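Section 4: Pairing the Wondetero Chest Strap and Setting Your Zones

Before you start

You will need the strap, the sensor pod, a phone with the Dreltovov app installed, and a chest. Charge the phone to something respectable. The app will refuse to update the pod on a low battery, and it will tell you so only after you have typed in your password.

If you have used another heart rate app with this strap before, open that app and remove the strap from it. The pod can talk to 2 devices at a time, and it picks its favorites without consulting you.

4.1 Putting on the strap

1. Snap the pod onto the strap. Both studs should click. One click means you have attached half a pod.

2. Wet the two ribbed patches on the inside of the strap. Tap water is fine. Spit is also fine, and is what most of our customers use by the second week, whatever they say on the survey.

3. Fasten the strap just below the chest muscles, logo facing out and right side up. It should be snug enough to stay put during a jumping jack and loose enough that you can finish the jumping jack.

4. Wait for the small light on the pod to blink twice. It then goes dark to save power.

Note: Lotion, sunscreen and body oil all interfere with the signal. Wipe the skin under the patches before fastening.

Caution: Do not wear the strap if you have a pacemaker or other implanted device until your doctor has said yes. A cousin who reads a lot does not count as a doctor.

4.2 Pairing with the app

1. Open Dreltovov and tap Gear, then Add Gear.

2. Choose Chest Strap from the list. Do not choose Strap (Other), which is for bag straps and was somebody's idea of a feature.

3. Hold the phone within arm's reach. When the app finds the pod, it shows the last four digits of its serial number. Check these against the digits on the back of the pod. In a busy gym you may see several pods listed, and connecting to a stranger's heart is considered forward.

4. Tap Pair. If you are asked for a code, enter 2109. Every pod ships with the same one, so change it under Gear > Privacy when you have a minute.

5. Name the strap. The app suggests "My Strap." You may do better.

If the app sits on "Searching" for longer than it takes to get bored, close it completely, unsnap the pod, count to ten and snap it back on. Turning the phone's Bluetooth off and on again also works, as it has for every problem since Bluetooth was invented.

4.3 Setting your zones

The app sorts your effort into zones, from Stroll at the bottom to Regret at the top. Out of the box it guesses these from your age. The guess suits a lot of people and badly misjudges the rest, so we recommend the field test.

1. Pick a day when you slept properly and have not had a large lunch.

2. In the app, tap Zones, then Field Test. Choose Run, Bike or Row. Use the one you do most often, even if you are better at another.

3. Warm up until the screen turns green. The app decides when you are warm. Arguing with it extends the warm-up.

4. Go hard for 4 minutes. Aim for a pace you could hold to the end while disliking it.

5. Walk, spin or paddle gently until the screen says Recover is done, then repeat the hard effort once more.

6. Tap Save Zones. If you tap Discard by mistake, you will be asked if you are sure. Please read that message. We added it following a great deal of mail.
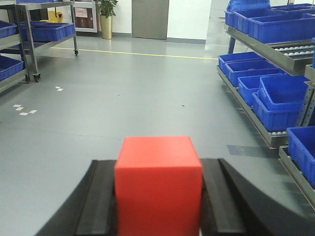 Karlijn Postma writes that she ran the test on a treadmill, got a top zone lower than her reading on the stairs at work, and would like to know which of the two is lying. She adds that she followed every step, including the one about lunch, and that the second effort felt easier than the first, which she found insulting.

Neither is lying, as far as we can tell from her log. A second effort that feels easier usually means the first one started before the body was ready for it. Lengthen the warm-up by hand under Zones > Field Test > Options and try again on another day. Also check that the treadmill is not feeding its own heart rate to the app through the grip sensors. When the app hears from two sources it believes the louder one, and treadmills are loud.

Note: Beta blockers, some cold medicines and a strong coffee can all shift your numbers. If you take something that affects heart rate, skip the field test and enter zones supplied by your doctor under Zones > Enter by Hand.

Caution: Stop the test if you feel dizzy, sick or any pain in the chest. The app will show a sad face when you stop early. Ignore it. There is a switch to turn the face off under Settings > Encouragement.

4.4 Importing an old training plan

Plans made in Dudska or in the old Sugawara desktop planner can be brought over.

1. Export the plan from the old program as a plain calendar file.

2. Send the file to your phone by whatever means you trust.

3. In Dreltovov, tap Plans, then Import, and select the file.

4. Look through the first two weeks before you accept. Sugawara plans begin the week on Sunday and Dreltovov begins it on Monday, so a long run may land next to another long run. Drag one of them somewhere kinder.

Rest days come across as blank squares. The app will offer to fill them. Tap No.

4.5 Looking after the strap

Unsnap the pod after every workout. Left on a damp strap it believes you are still exercising, drains its battery overnight and credits you with a very long, very easy session.

Rinse the strap in cool water and hang it up. Once a week or so, wash it by hand with mild soap. Keep it out of the dryer and off the radiator. Never put the pod in the washing machine. Wakana Iwasaki on our support desk can talk you through a replacement, and will not ask how it got in there.

To replace the battery, see Section 5. You will need a coin and decent light.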